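Masking glare and motion blur before the grasp planner sees a frame

Applies to Keltik 13 and later

This page shows how to set up the frame filter in Keltik for a two-arm folding cell with one overhead camera and one camera on each wrist. The filter sits between the camera drivers and the grasp planner. It decides which frames are good enough to use for picking a grasp point on cloth, and which parts of a good frame to ignore.

You need a working Keltik install, calibrated cameras, and the Plakus message bridge running. If you have not calibrated yet, do the Karkholm cell guide first and come back.

Step 1. Turn on raw logging

Open the filter config and set log_raw to true. Leave every other setting alone for now. Start the cell and run a few folds by teleop with the filter in pass-through mode. Two or three minutes is plenty. You want a log with the arms both moving and still, and more than one color of clothing if you have it.

Stop the run and check the log size. If it is close to zero, the bridge is not forwarding the wrist topics. Restart the bridge before the drivers and try again.

Step 2. Mask the glare in the overhead view

White tables are the main source of trouble here. The segmenter looks for edges between cloth and table, and a bright patch with a soft border can pass for a pale garment. Run the mask tool on the overhead log:

keltik mask build --source overhead --out table_mask

The tool takes the median over the whole log, so anything that moves drops out and the table stays. Open the result and check that the table outline follows the real edge. With a wide lens the edge will bow, and a mask drawn with straight lines will clip the corners. Use the curve option if you see that.

Parts of the arms that hang over the far edge should be left outside the mask. The planner gets arm positions from the joint states and does not need to find them in the picture.

Step 3. Score the wrist frames

Each wrist frame gets a sharpness score, taken from the variance of the Laplacian over the crop in front of the fingers. Do not score the full frame. The fingers and the gripper body are fixed to the camera and stay put in the view, so they can hold the score up while the cloth smears.

Set the crop so it starts just past the fingertips, then run:

keltik score --source wrist_left wrist_right --plot

Look at frames from all cameras side by side before you pick a threshold.

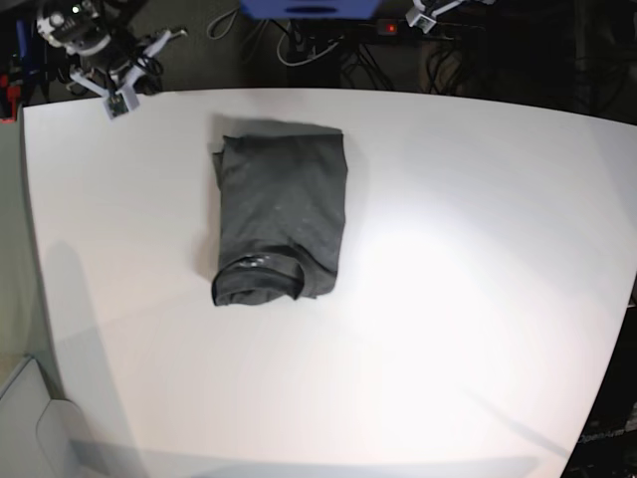
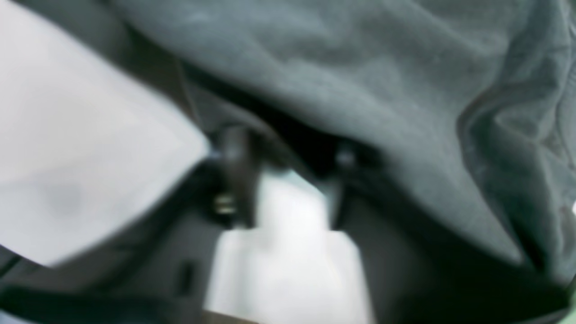
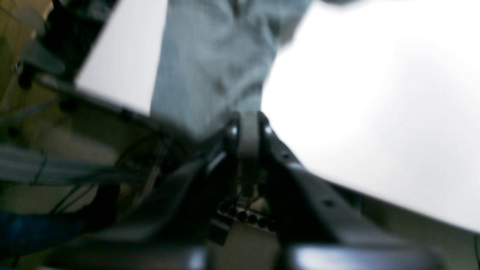 Folded dark T-shirt from overhead, then two wrist views with too much blur to use.

Start with a threshold of 60. Frames under it are dropped and the planner holds its last good estimate. If more than half the wrist frames go missing during slow moves, the crop is probably too small, so make it bigger before you lower the number. We settled on 70 for the left wrist and 60 for the right, and the config takes a value per camera.

Step 4. Limit how long an estimate can be held

Holding the last estimate is fine for a short gap. After a long one the cloth may have shifted. Set max_hold_ms to 800. When the limit is passed, the planner stops the approach and asks for a fresh wrist frame with the arm at rest.

Some people set this much higher to avoid the pause. We tried it and got more missed grasps on loose sleeves – the fingers closed where the hem used to be.

Step 5. Replay and compare

Replay the same log with the filter on:

keltik replay --filter on --report

The report lists dropped frames per camera and the longest gap. It also counts how often the grasp point jumped between two frames in a row. Jumps should go down compared with pass-through. If they go up, check the clock offset between the cameras first. A late overhead frame paired with a current wrist frame looks exactly like a jump.

Known problems

The Haddad segmenter plugin does its own cropping and ignores the table mask. Turn off auto_crop in its settings.

Dark cloth gives low sharpness scores even when the arm is still, especially fleece. Add a gain step before scoring or use a lower threshold for those items.

The mask has to be rebuilt if the overhead camera or the lights are moved.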